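Introduction to Service Robotics
Handout for Unit 8: Notes on the Brudgate open day

These notes are for everybody, whether you came along to the open day at Brudgate or had to miss it. If you were there, please read them anyway, as I have put in a few things that got lost in the noise of the room, and there will be a short discussion of them at the start of our next class. Bring your own notes too, however messy they are. Mine were written standing up, with a coffee in the other hand, and it took me most of an evening to make sense of them!

First, a little background. Brudgate opens its teaching rooms to visitors in July, and this time the theme was household work: clearing tables, sorting trash, folding small things, putting dishes back where they belong. We spent most of our visit with the Flido group, whose project deals with table clearing. The other demonstration, Timness, was about moving goods on carts, and I will keep that for Unit 9, where it fits much better.

The thing I most want you to take away from Flido is how the teaching is done. Many of you came in expecting a big arm bolted to a bench. What you met was people holding grippers in their hands and doing the chore themselves, with a camera on the tool taking in the work from the gripper's own point of view. The jaws are the same kind that would later sit at the end of an arm, so the person has to live with the robot's limits. You can't cheat with a clever thumb. If an object slips when you squeeze it at the wrong spot, it slips for you just as it would for the machine, and you learn very quickly to come at it from a better side.

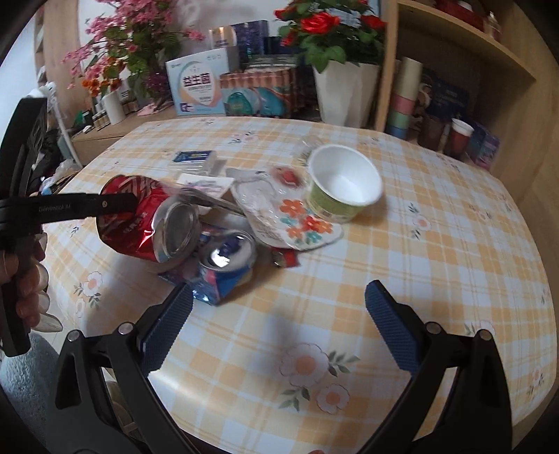

Clearing up is a lovely subject for study because the objects are so badly behaved. Take a soda can. A new one is a nice smooth cylinder, and you could write down its size once and be done. A crushed one has no fixed shape at all, and each one is crushed in its own way. Shiny metal also throws back highlights that can fool a camera about where the edge is. Thin plastic is harder still – it is partly see-through, it folds when touched, and it likes to hide whatever lies underneath. Then there are patterned tablecloths. A printed flower is flat and can't be picked up, as any small child knows, but a vision system has to learn that from somewhere.

Somebody in our group asked why the practice tables weren't kept plain and tidy, and I thought the answer we got was a good one. A system trained only on bare white surfaces tends to do well on bare white surfaces and poorly in a real home. So the group wants variety in the cloths, in the light, in the trash itself and in the furniture standing behind it. The word for this in your textbook is generalization, and you will find it in the chapter on learning from demonstration. Please read that chapter before class if you haven't yet.

On numbers, for those who like them: the Flido handout gave 1,794 recorded demonstrations for table clearing and 3,098 for all of their household tasks together. Don't copy these into your reports as if they measured success. They only tell you how many recordings were kept. How well a trained robot does with them is a separate question, and we didn't see any test results that day.

A few words about working with 2 grippers, one in each hand. It feels very awkward at first, and several of you told me so on the way home. The usual approach is to let one gripper steady an object while the other does the pulling or lifting, and to keep the two from bumping into each other. Those of you who tried it at the practice bench may remember how slowly you had to move. Slow is fine. Jerky movements make for poor recordings, and so does hovering over an object while you make up your mind.

Terms to look up: end effector, parallel jaws, compliance, occlusion, deformable object, demonstration data.

For next time, please write one page on a chore from your own kitchen. Choose a real one, and say which objects would trouble a gripper with 2 padded jaws, which side you would grasp each of them from, and what order you would work in. A sketch is welcome, and it needn't be pretty. If you would like to borrow the Degefa workbook for ideas, there is a copy on the shelf by the classroom door – just sign the sheet when you take it and again when you bring it back.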